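## 4. What changed at the sorting tables

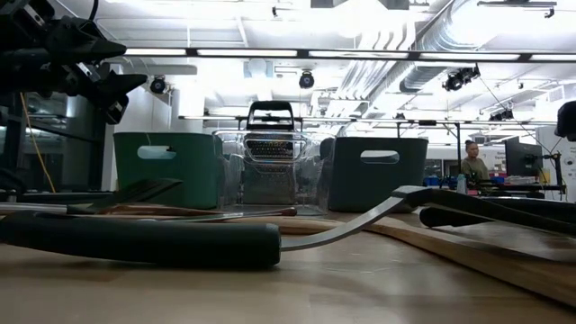
**Renata Núñez**, workplace studies lead, Dendwood (with field notes by Afiq Lubis and Rodel Lacson)

*Figure 3. A utensil sorting station at the Dendwood site, with the arm at upper left, three bins on the table, and a desk in the background.*

Section 3 dealt with the arm and its control software. We now turn to the people who share a room with it, and we should say at the start that this was the part of the study we enjoyed most. Dendwood takes in used kitchen goods from canteens and rental kitchens, sorts them, and sends them back out in sets. Before the arms came, every item was picked up, looked at, and dropped in a bin by a person standing at a table. The arms, supplied by Rakard, now share that work on the day shift. The late shift still sorts by hand, which gave us a useful comparison inside one building.

### 4.1 The station

The layout in Figure 3 is simple, and the sorters had a lot to do with that. Bins stand side by side toward the back of the table, and loose tools lie in front of them, within reach of the arm. The green bin, the clear one and the dark teal one can be told apart at a glance. Early drafts of the layout used matching gray bins with printed codes on the front. Tirta Pasaribu, who had sorted by hand for six years, argued for bins that differ in color, and she was right! In our May interviews, sorters brought up the bins more often than they brought up the arm.

Box graters were a sore point in the old process. They are awkward to stack, and people disliked reaching past them. The grater in Figure 3 stands upright in the clear bin, a placement the team agreed on after trying it flat for a while. Long-handled tools are a different problem. A flat head on a bent shank does not sit level on a table, and the first gripping routine treated the whole thing as one straight bar. Pasaribu and Lacson spent most of a Saturday laying out turners and spatulas at odd angles so the routine could be tuned on the kind of mess a real delivery brings.

### 4.2 From sorting to judging

The clearest change is in what people do with their hands and their attention. Over the study we logged 1880 items at the arm stations. Of these, 449 were passed to a person for a decision. Some had loose handles, some belonged to no listed set, and some were simply items the software had never met. Each one used to be a quick private call by whoever was holding it. Now it comes up as a question on a screen, and the answer is kept.

We had expected sorters to find this tiring. Several did in the first weeks, mainly because the questions came in bursts. Once the software began to hold questions and release them at a steadier pace, the mood shifted. Sorters started adding notes to their answers, and the notes turned into a shared guide that now covers almost 800 entries. It is a wonderful document - blunt, funny in places, and far better than the training manual it has partly replaced. One entry on wooden handles runs to two pages and settles an argument that had been going since before any of us arrived.

The physical side changed too. Sorters on the arm shift spend more of the day seated and less of it bent over a table. Two of them missed the movement and asked to rotate back to unloading for part of the week. The site agreed, and rotation has since been opened to everyone on the shift.

### 4.3 Who gets heard

Work of this kind can easily move decisions away from the floor. At Dendwood, item rules were first written by the integration team and then handed over. Sorters could report a bad rule but could not change it, and reports sat unread for days. Following the approach set out by Grigaitė, we asked the site to let any sorter edit a rule directly, with a second sorter checking the edit. Our colleague Arvid Wikström was worried that rules would drift between shifts. A few did, and they were easy to spot and fix, as the late crew reads the guide as well and is quick to complain.

Pay has not caught up. Sorters who write rules are doing a different job from the one in their contracts, and the site had not settled on a new grade when our visits ended. We think this matters more than any gain in speed we could report, and we come back to it in Section 6.

### 4.4 Limits

We studied one site and one kind of goods. The late shift handles smaller deliveries, so the two groups are not a clean match. The Avolau site, where the same stations are going in next, takes mixed glassware along with utensils, and Lubis has already begun interviews with the sorters there.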